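Dendwood Studio Hire
Hire > Presenter kit > Prompters

Vukby On-Camera Prompter, 21 inch
£145 per day, excluding VAT
In stock. Collection or van delivery.

The Vukby is the prompter we send out more than any other, mostly to magazine shows, cookery strands, shopping channels and the sort of panel programme where everyone is supposed to be making it up as they go along. It hangs on the front of the camera, puts the script in front of the lens, and lets the presenter look the nation in the eye while reading. If it does its job, the viewers at home think your host has a marvellous memory.

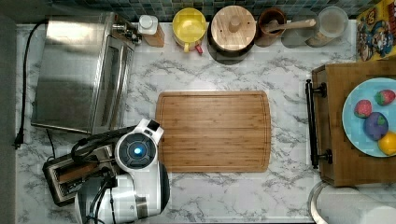 Darius Grīnberga
Presenter Kit, Dendwood Studio Hire
Page updated April 16, 2025

I have been strapping these things to cameras for most of my working life, first on the studio floor and now from behind a hire desk with a kettle on it. What follows is what I tell people on the phone, minus the part where they say they only need it for an hour. Nobody in television has ever needed anything for an hour.

What it is

A 21 inch high-bright monitor lies flat under the lens and shows the script back to front. A sheet of coated glass sits above it at an angle and turns the words the right way round for the presenter. The camera shoots through the back of the glass and sees none of it. The principle is older than colour television and a good deal more dependable.

We moved up to this size from a smaller model after a run of complaints from presenters who would not, under any circumstances, wear glasses on air. Large type at a proper studio distance solved the problem and spared everyone's feelings. You can get a comfortable four or five words to a line. Go bigger than that and you are down to two, and the poor host starts to sound like a telegram.

What comes in the case

Monitor with sunshade
Glass and folding hood, in its own padded sleeve
Baseplate and rails, with counterweight
Black cloth skirt for the lens
Video cable, long, and another one, longer
Mains supply and a battery plate
Jomulon scroll controller (hand) and foot pedal
Cleaning cloth, which you will lose

The prompting laptop is not included in the daily rate. Most productions bring their own. If you would like one of ours, say so when you book and it will arrive with the software already on it and nothing else, so please don't let the runner check their email.

The scroll controller

The Jomulon hand controller is a small wheel in a lump of rubber. Roll it forward and the script goes up. Roll it back and the script comes down, usually accompanied by a look from the presenter. The wheel has a dead spot in the centre where the text stops, and it is worth spending a few minutes finding it with your thumb before anybody important sits down.

The foot pedal is for presenters who prefer to drive themselves. Some are very good at it. Others cross their legs halfway through a link about garden furniture and fire three pages of script into the ceiling. We suggest an operator for anything live, and for anything recorded where you would like to go home.

Operators can be booked through us. Ours are patient, they can spell, and they know that the operator follows the presenter's pace and never sets it. If your host has gone off on a story about a ferry, the words wait. They should be sitting there on the same line when the host comes back, however long the ferry takes.

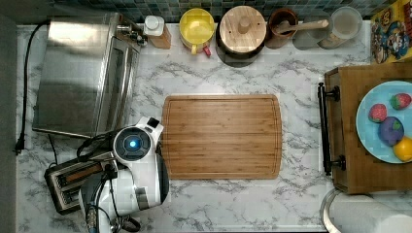
Operators also pick up the late changes. On a typical topical show the script that goes into the machine in the morning has very little in common with the one read out at night, and the last alteration arrives during the opening titles. Do please send changes through one person. When a producer, a writer and the presenter's agent are all shouting amendments at the same laptop, you get a programme by all three of them.

Fitting it to your camera

The baseplate takes most full-size studio and shoulder cameras. Smaller bodies sit on a riser, so that the lens ends up at the middle of the glass. Tell us the camera and lens when you book. "A black one" is an answer we have been given.

Very wide lenses will see the edge of the hood. There is some movement on the rails, but if your director has fallen in love with a fisheye for the opening link, ring first and we'll talk it through, or talk them out of it.

The whole rig is front heavy. It needs a proper head and a proper tripod, balanced with the counterweight on and the camera as it will be used, viewfinder and all. Please do not balance it with a bag of something hung off the pan bar. We hire heads too, and they cost less than new glass.

Pedestals are fine. Cranes are fine with notice. Handheld is not, and the person who asked has since had their shoulder seen to.

Looking after the glass

The glass is coated on one side only. That side faces the presenter. It marks easily, and hairspray is its natural enemy, so make-up checks should be done away from the camera if your star can be persuaded to stand up. Use the cloth from the case or a clean lens cloth. Window spray takes the coating off in one go and turns a prompter into a window.

Take the glass out before you move the rig between studios. I know it survived last time.

A note on scripts

Short lines read better than long ones. Spell awkward names the way they sound. Write numbers as the presenter will say them. Capitals throughout are a matter of taste and habit: older hands tend to ask for them, younger ones feel they are being told off.

Leave jokes alone on the page. A host who sees "(PAUSE FOR LAUGH)" coming up from the bottom of the glass will pause for it, laugh or no laugh, and there is no lonelier sound in a studio.

Common questions from the phone

Will the viewers see the presenter's eyes moving? A little, if the camera is too close. Move it back and make the type larger. If they still look like someone watching tennis, narrow the margins.

Can we use it outdoors? Yes. The monitor is bright enough for an ordinary overcast day, with the sunshade on. In full sun, turn the presenter or find a tree. The monitor is not waterproof and neither am I, so if it rains pack up the glass first.

Can two cameras show the same script? Yes, with a second Vukby and a splitter. Two rigs booked together get a lower rate, and Kálmán Jakab in our bookings office will work it out for you. He enjoys it.

Is it reliable? Our Vukby units have done more than 700 recording days between them. The faults we see are mostly cables that someone has shut in a door.

Our presenter doesn't use autocue. Noted. We'll put you down for one anyway and you can ring to cancel.

Rates and terms

One day: £145
One week: charged as four days
Second rig on the same booking: ask Kálmán
Refundable deposit for new accounts: £500
Operator: by the day, travel on top

A day runs from the morning you collect until the next morning. Sets that come back with the sleeve missing will be charged for the sleeve. Sets that come back with somebody's script still in the case will be read aloud in the office.

October gets busy, with the autumn series and the Christmas specials going through the studios at the same time, so book early if your dates fall then. We can pencil a rig without payment, and we will ring you before letting a pencil go to anyone else.

Often hired with this

Slaoui talkback earpiece, single ear, clear tube
Jomulon spare hand controller
Vukby confidence monitor, floor standing
Heavy-duty tripod and fluid head
Cue cards, blank, and a fat marker pen

To check dates, ring the hire desk or use the booking form and put "prompter" in the first line. Include the camera, the lens, the studio and the time you need to be rigged by, and then the time you really need to be rigged by.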